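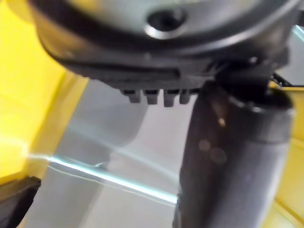
At the yellow unit, Piras showroom, Pludstead

Display Assistant (part-time, 19 hours a week)

Piras makes and hires out display furniture for shops, libraries and trade shows. We are looking for a Display Assistant to look after the furniture and fittings in our Pludstead showroom. The post reports to Evaristo Zuccaro, Showroom Manager.

Most of the work is keeping the yellow range in good order. Yellow shows every fingerprint, so the tops and front edges need wiping down before visitors arrive and again at the end of the day. You will also set out the black holders that go with the range, check them for scratches and swap any that are past their best.

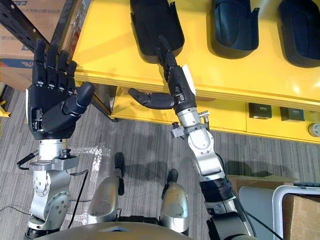 Photo: Debora Melis / Piras

The boot-shaped holders stand in a row along the top of the shelf, and spacing matters. A customer who sees one out of line tends to ask whether the shelf is level. We use a template for this and will show you how it works.

Main duties:
Cleaning and setting out shelves, tables and holders
Moving light furniture within the showroom
Packing samples for Zillesville and booking the courier
Keeping the stock list up to date – it currently runs to 961 lines
Vacuuming the carpet and reporting any lifting or wear
Helping with the yearly stock count in February

You will need:
A careful eye and steady hands
Basic computer skills, enough to fill in a spreadsheet
To be comfortable on your feet for most of a shift

Experience in a shop, museum or warehouse is useful but we do not ask for it. Full training is given over the first five weeks.

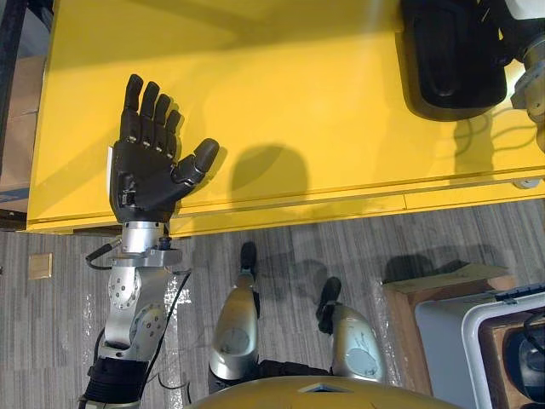 Tables are left clear between bookings unless the day sheet says otherwise. Please do not put tools, cups or bags on them – there is a bench in the back room for that. Marks that will not come off with the ordinary cleaner should be written in the book and left for Evaristo.

Hours and pay: shifts start at 8.30 am and are shared out one month ahead. Some cover at our Ultevness store may be needed, with travel paid. Pay before deductions is £2,168 for each two-month period, paid in equal monthly amounts.

To apply, send a CV and a short letter to Debora Melis at the Pludstead showroom, quoting reference 961/5. Please say in your letter if you have any access needs for the interview.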